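The household inventory in Clundton resumed in November with drinkware and serving pieces. Readers of the Omham entries will recall that each category is reviewed in full before any item is returned to the cupboard.

## Drinkware

The present rule permits 14 vessels on the lower shelf. Mugs are retained if they hold at least 370 milliliters. The ribbed white mug and the gray one both meet this standard. The amber glass is kept for iced tea and is exempt.

Cutting boards are reviewed with the drinkware, as they share a shelf.
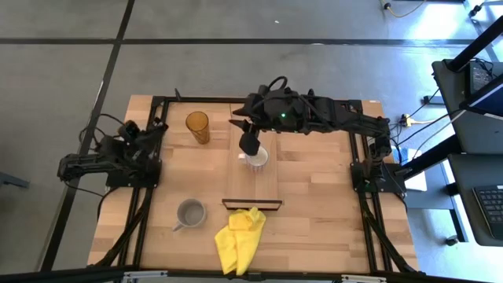
## Cloths

Yellow cloths are reserved for tabletops and are laundered separately. Replacements will be ordered from Hennessy before the winter.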